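I have been meaning to write about bottles since March, when I carried two bulging bags of them down to the return point at Kurneck and came home with enough change for a bun and a coffee. Jytte Kirkegaard, my neighbor across the landing, saw me puffing up the stairs afterward and said I ought to empty the things more often (she is right, she usually is, and she had the kindness to say it while holding the door).

So this spring I've become a person who thinks about her wastebasket. I used to keep one under the sink, a dull gray affair from Brindamico, and every bottle in the house went somewhere else first: the windowsill, the floor by the sofa, once the bathtub.

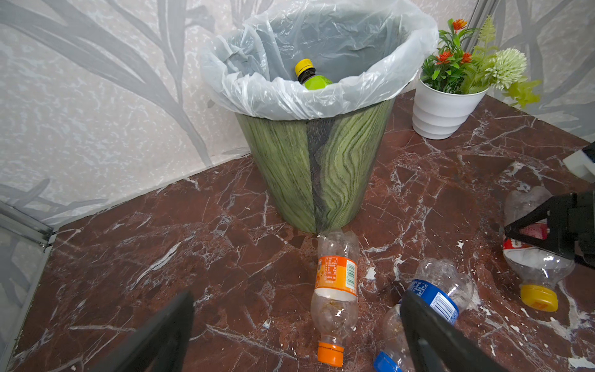 What changed my mind was bringing the bin out into the open. If it's pretty enough to stand beside a plant, you stop hiding it, and if you stop hiding it you use it! I paid 32 for mine at Jallon, which felt like a lot for something that holds garbage, and I have not regretted it for a minute.

The liner matters too. I like a bag a size too big, folded well over the rim, so it doesn't slither down the moment something heavy lands in it. A roll of 100 lasts me ages.
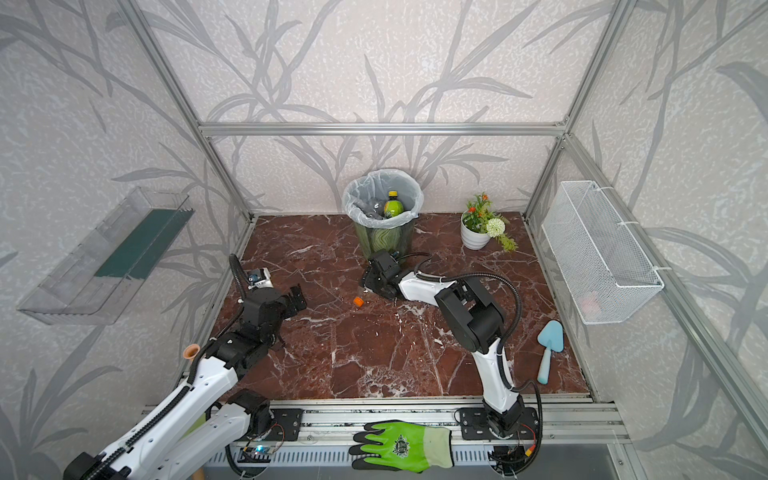

I also squash the soft bottles before they go in, though I'm lazy about the stiff ones, and I try to do the whole round in the evening while the kettle boils.
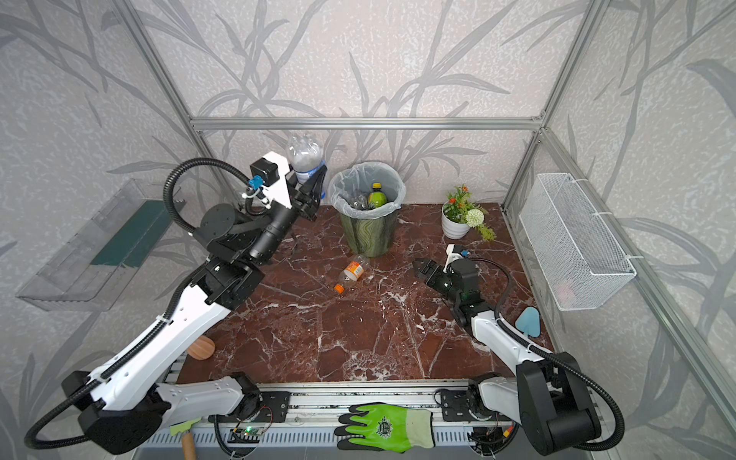
Caps are where Jytte and I part ways. She takes every one off and saves them in a jar, almost full now, and I leave mine on. I like how an orange cap shows up against dark red marble, like the one on the bottle lying in front of the bin, and a loose cap is forever rolling under something. Next I want to find a proper hook for the spare liners.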